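Running a food stall at a town fair: tips from our kitchen

We have sold fried dough and lemonade at the Vellcombe fair for 18 years, first out of a borrowed tent and now out of a trailer. Most of what follows is about the kitchen side. Permits are different in every town, so ring the council early and ask.

Make your batter base at home. Weigh the dry ingredients into tubs the night before, one batch per tub, and write the liquid amount on the lid in marker. At the stall you only add water and eggs. A full tub takes four minutes to mix by hand.

Freeze water in old juice bottles and pack them around the milk and eggs. They last longer than bagged ice and don't leave everything swimming. Keep a thermometer in each esky and write the reading down every couple of hours. The inspector will ask for it.

Bring your own lead and have it tagged before the fair. Find out where the power box is when you book the site. One November we were put at the far end behind the dodgem cars and had to borrow a 50-metre lead from Edvin Løken at the sausage stand. Unroll the whole lead, even if you only need half of it. A coiled lead gets hot.

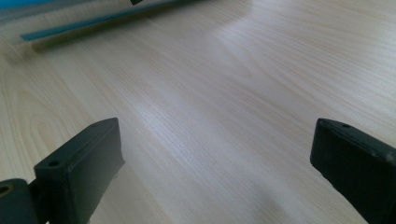

Can I reuse the frying oil on the second day?

Once, if it was strained while warm and kept covered overnight in a cool place. Throw it out if it smells sharp, foams, or has gone dark – and don't top up old oil with new to stretch it.

For lemonade, make a syrup with equal parts sugar and water and add the juice on site. Granulated sugar never dissolves properly in cold water and you end up with a layer of it on the bottom of the drum.

Put prices on one board, big, at eye level. Round them to the dollar so you need fewer coins in the float. On our best day we served 347 cups, and change was what slowed the line.

Chantelle Mokgethi, two sites down, keeps her sugar and flour in screw-top buckets off the ground. We copied her after the ants. Wipe the rims before you close them.

Leave the fryer until last when packing up. It needs to be fully cold before it goes in the trailer, and the drain tap should be taped shut for the drive home.

This site uses cookies to remember your settings. By continuing to browse you agree to our use of cookies. Accept | Manage preferences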